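How Do You Teach a Gripper to Pick Up Laundry?

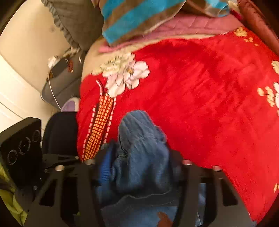
Edgars Kivi

Pick up a sock. Easy, right? You didn't even have to think about it! Now try again wearing the thickest mittens you own, and keep one eye closed. Suddenly that sock is a lot more trouble. It slides away, or you grab two things at once, or you get hold of a tiny corner and the rest flops back down.

A robot has that kind of trouble every single time.

I work in a workshop in Prurnstead where we try out robot hands. We call them grippers, and most of them have only two fingers. The one in the picture is held by a person. Look near the bottom and you'll find a bunch of blue denim sitting between its two black sides, with a big red flowery blanket underneath.

Why cloth is so tricky

A wooden block is the same shape today as it was yesterday. Turn it over and it's still a block. A pair of jeans can be flat, folded, twisted, inside out or squashed into a ball, and it's the same pair of jeans the whole time! A robot has to work out where the cloth is, where it ends and which bit would be good to grab.

Blankets make this even more interesting. A plush blanket has fluffy threads called pile. Brush the pile one way and it looks light, brush it the other way and it looks dark (try it with your hand, it's fun). You know it's all one blanket. A computer might think the dark patch is a shadow, or a hole, or something lying on top. Printed flowers can fool it too. It may try to pick one!

Two grippers, one bed

This winter we compared two grippers. One is called Buvent and the other is called Amen, after the last thing its builder said before switching it on. Buvent has stiff, flat fingers. Amen has bendy ones that curl a little when they press on something.

We gave each of them the same jobs. Lift a T-shirt. Pull back a blanket. Pick up one sock without its partner. Altogether we did 1127 tries with Buvent and 1412 with Amen, and yes, my arm was tired.

Buvent was terrific with thick cloth. Jeans, towels, a heavy bathrobe, up they went. With thin cloth it often pinched nothing but air. Amen was much better at thin things, like a handkerchief lying flat on a sheet, but heavy jeans sometimes slid right out of its soft fingers. So which one wins? I change my mind every week!

Where the camera goes

The camera matters as much as the fingers. If you put it up on the ceiling, it sees the whole room, but your arm gets in the way just when you're about to grab something. Put it on the gripper and it goes wherever the gripper goes, so it gets a close look at the cloth. Our pictures come out round, with dark corners, and they take in a lot of the bed at once.

Try it yourself

You'll need a pair of kitchen tongs (ask first), a blanket and 5 pieces of clothing. Spread the blanket on your bed and drop the clothes on it any way they land. Now pick them up with the tongs, one at a time, and put them in a box.

Then wrap some rubber bands around the tips of the tongs and do it all again. Is it easier? Which piece gave you the most trouble? Try closing one eye for the last round. My niece is 11 and she beat me at this twice.

In March we'll be testing a third gripper, named Grīnberga. It has one stiff finger and one bendy finger, and I can't wait to see what it does with a sock.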